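2025년 8월 13일 수요일

## 여름밤 공포영화 모임 소식

안녕하세요, 회원 여러분. 더위가 꺾일 듯 꺾이지 않는 밤이 이어지고 있는데 다들 잘 지내시는지요. 저는 선풍기를 발치에 두고 이 글을 쓰고 있습니다. 원래는 지난주에 보내 드렸어야 하는 소식인데, 자막 작업을 한 번 더 손보느라 이렇게 늦어졌습니다. 기다려 주신 분들께는 미안한 마음이고, 기다리신 줄도 모르고 계셨던 분들께는 그저 반가운 마음입니다.

먼저 지난번 상영 이야기부터 할게요. 루모 감독전의 두 번째 밤이라고 거창하게 이름을 붙여 놓고 《프루마노(Prumano)》를 틀었지요. 호숫가 여관에 묵은 자매가 밤마다 같은 노랫소리를 듣는다는, 줄거리만 놓고 보면 참 단출한 영화입니다. 저는 이 영화를 집에서 작은 화면으로만 두 번 보았는데, 큰 화면으로 보니 전혀 다른 물건이더군요. 집에서 볼 때는 중반부가 좀 늘어진다고 생각했거든요. 언니가 복도 끝까지 걸어갔다가 그냥 돌아오는 그 긴 장면 말입니다. 그런데 여럿이 숨을 죽이고 같이 보니까 그 복도가 그렇게 길 수가 없었습니다. 제 옆에 앉으신 분은 팔걸이를 얼마나 꽉 잡으셨는지, 끝나고 손을 한참 주무르셨어요.

끝나고 나눈 이야기도 좋았습니다. 마지막에 노래를 부르던 사람이 동생이었느냐 아니었느냐를 두고 의견이 딱 갈렸는데요, 무쇼카 오부라(Musyoka Obura) 님은 처음부터 동생이었다는 쪽이었고, 근거로 아침 식탁 장면에서 동생만 입을 한 번도 열지 않는다는 점을 드셨습니다. 저는 그걸 전혀 눈치채지 못했어요. 그날 밤 집에 가서 그 장면만 다시 돌려 보았더니 정말 그렇더라고요! 그렇다고 제가 완전히 설득된 건 아닙니다. 노랫소리가 들리는 동안 동생이 자고 있는 장면이 분명히 있으니까요. 이 문제는 다음에 만나면 또 이야기해요. 아마 결론은 안 날 것 같지만, 결론이 안 나는 이야기를 오래 하는 게 우리 모임의 낙이기도 하지요.

### 다음 상영작은 《포티바노》

다음에 함께 볼 영화는 《포티바노(Fotivano)》입니다. 5월에 받았던 신청작 투표에서 1위를 한 작품이에요. 그때 2위와 겨우 한 표 차이였던 걸 기억하시는 분도 계실 겁니다. 그 한 표가 누구 표였는지는 저도 모릅니다. 혹시 안다고 해도 말씀드리지 않을 거고요.

줄거리는 너무 많이 알고 오시지 않는 편이 좋으니 조금만 적겠습니다. 문 닫은 가면 공방에 견습생 하나가 돌아오는데, 벽에 걸려 있던 가면의 순서가 자기가 기억하는 것과 다릅니다. 처음 40분은 거의 그것뿐이에요. 누가 왔다 갔는지, 자기가 잘못 기억하는 건지, 주인공과 함께 계속 가면만 들여다보게 됩니다. 피가 나오는 장면은 한 군데 있고 길지 않습니다. 갑자기 큰 소리로 놀라게 하는 장면은 제가 세어 보니 두 번이었어요. 깜짝 놀라는 걸 싫어하시는 분은 미리 말씀 주시면 그 앞 장면이 무엇인지 살짝 귀띔해 드릴게요. 지난번에도 그렇게 해 드렸더니 한결 마음 편히 보셨다고 하셨어요.

공포영화 모임에서 왜 이렇게 조용한 영화만 트느냐는 말씀을 가끔 듣습니다. 옳은 말씀입니다. 제 취향이 많이 들어갔지요. 저는 어릴 때 이모 댁에서 이불을 뒤집어쓰고 본 영화들로 공포영화를 배웠는데, 그때 제일 무서웠던 건 괴물이 나오는 장면이 아니라 괴물이 나오기 전에 주전자 물이 끓는 장면이었어요. 그래서 지금도 주전자가 나오면 긴장합니다. 그래도 가을에는 좀 더 시끌벅적한 작품을 넣어 보려고 해요. 톱이든 도끼든 뭔가 하나는 나오는 걸로요. 추천하실 작품이 있으면 편하게 답장 주세요.

### 가면과 분장 이야기

《포티바노》를 준비하면서 가면이 나오는 공포영화를 몇 편 다시 찾아보았습니다. 그러다 보니 밤늦게까지 붙들고 있게 되더군요. 살인마가 쓰는 가면은 표정이 없을수록 무섭다고들 하잖아요. 저도 대체로 그렇게 생각해 왔는데, 이번에 《므와이포포(Mwaipopo)》를 다시 보고는 생각이 조금 바뀌었습니다. 그 영화의 가면은 웃고 있거든요. 그것도 아주 다정하게 웃고 있어요. 장터에서 아이에게 사탕을 건넬 때는 정말 인자해 보이는데, 똑같은 얼굴로 문틈에 서 있을 때는 도저히 눈을 마주칠 수가 없습니다. 가면은 그대로인데 조명이 아래에서 올라오는 것만 달라요. 분장팀과 조명팀이 서로 얼마나 오래 의논했을까, 그런 생각을 하면서 보았습니다.

레헤마 무고(Rehema Mugo) 님이 이 주제로 짧은 글을 한 편 써 주시기로 했습니다. 다음 소식지에 실을 예정이에요. 살짝 여쭤보니 가면을 벗는 순간을 보여 주는 영화와 끝까지 안 보여 주는 영화를 나란히 놓고 이야기하실 거라고 합니다. 저는 끝까지 안 보여 주는 쪽을 좋아합니다만, 무고 님 글을 읽고 나면 또 달라질지도 모르겠네요. 제 귀가 얇다는 건 다들 아시니까요.

### 소식지 보관함과 포스터 정리

그동안 모아 온 상영 전단과 포스터를 드디어 목록으로 만들었습니다. 모두 216점이에요. 처음 시작할 때는 주말 하루면 되겠지 했는데, 주말이 세 번 지나갔습니다. 같은 영화인데 제목이 서로 다르게 적힌 전단이 꽤 있었고, 접힌 자국 때문에 연도를 읽을 수 없는 것도 있었어요. 연도를 모르는 것은 일단 '미상'으로 넣어 두었으니, 보시다가 아는 작품이 나오면 꼭 알려 주세요. 특히 보라색 바탕에 손 하나만 그려진 전단은 저희 중 아무도 무슨 영화인지 모릅니다. 제목 자리에 물이 번져서 첫 글자도 알아볼 수가 없네요.

제가 가장 아끼는 건 《로도누라(Rodonura)》의 첫 상영 포스터입니다. 우물 위로 긴 머리카락만 흘러나와 있는 그 그림이요. 나중에 나온 판에는 얼굴까지 그려 넣었는데, 저는 얼굴이 없는 첫 판이 훨씬 좋습니다. 같은 영화의 포스터를 두 장 다 갖고 계신 분이 계시면 한번 나란히 걸어 놓고 보고 싶어요. 빌려 주시면 비닐에 잘 싸서 돌려 드리겠습니다. 압정은 절대 쓰지 않겠다고 약속드려요.
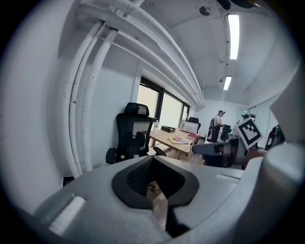
그리고 목록을 만들다 보니 욕심이 생겨서, 포스터마다 한두 줄씩 감상을 붙이면 어떨까 하는 생각도 들었습니다. 거창한 평론 말고요, 그 영화를 어디서 누구와 봤는지, 보고 나서 밤에 화장실은 갈 수 있었는지, 그런 이야기면 충분합니다. 저부터 《로도누라》에 한 줄 적어 두었어요. '본 뒤로 사흘 동안 머리를 감을 때 눈을 뜨고 감았음.' 눈이 무척 매웠습니다. 적고 싶은 작품이 있으시면 제목과 함께 보내 주세요. 이름을 밝히기 쑥스러우시면 별명으로 넣어 드리겠습니다.

### 자막 봉사 이야기

맨 앞에서 잠깐 말씀드린 자막 말인데요, 《포티바노》 자막은 모두 588줄입니다. 대사가 적은 영화라 수월할 줄 알았더니 짧은 대사가 오히려 까다로웠어요. 견습생이 가면을 보며 혼잣말로 "거기 있었네" 하는 대목이 있는데, 원어로는 물건에게 하는 말인지 사람에게 하는 말인지 분명하지가 않습니다. "여기 있었구나"로도 해 보고 "있었네, 거기"로도 해 보다가, 결국 처음 것으로 돌아왔습니다. 보시고 더 나은 말이 떠오르면 알려 주세요. 제가 그 한 줄 때문에 소식지를 늦게 보냈다는 것도 너그럽게 봐 주시고요.

글자 크기는 지난번보다 조금 키웠습니다. 뒷줄에서 잘 안 보인다는 말씀이 있었거든요. 흰 글자에 얇게 검은 테두리를 둘렀으니 밝은 장면에서도 읽으시기에 나을 거예요. 소리를 설명하는 자막도 이번에 처음 넣어 보았습니다. '나무가 삐걱거리는 소리' 같은 것들인데, 공포영화에서는 이 설명이 너무 친절하면 오히려 김이 새더라고요. 어디까지 적을지 고민이 많았습니다.

### 그 밖에 알려 드릴 것

- 자리는 41석입니다. 오실 분은 이 소식지에 답장으로 성함만 남겨 주세요. 같이 오시는 분이 있으면 몇 분인지도 적어 주시고요.
- 에어컨 바람이 앞쪽 자리에 세게 갑니다. 얇은 겉옷을 하나 챙겨 오세요.
- 과자는 괜찮은데 봉지 소리가 큰 것은 그릇에 덜어 드시면 좋겠습니다. 조용한 영화라 정말 크게 들려요.
- 지난 상영 때 회색 접이식 우산을 두고 가신 분, 제가 잘 보관하고 있습니다.

아, 그리고 가을 상영작 추천은 이달 말까지 받겠습니다. 지금까지 들어온 것 중에는 제가 제목도 처음 듣는 영화가 두 편이나 있어서 벌써부터 신이 나요. 한 편은 등대가 나오고 한 편은 염소가 나온다고 합니다. 염소 쪽은 추천하신 분께서 "무섭지는 않은데 기분이 이상하다"고만 적어 주셔서 제가 먼저 한번 보고 말씀드릴게요.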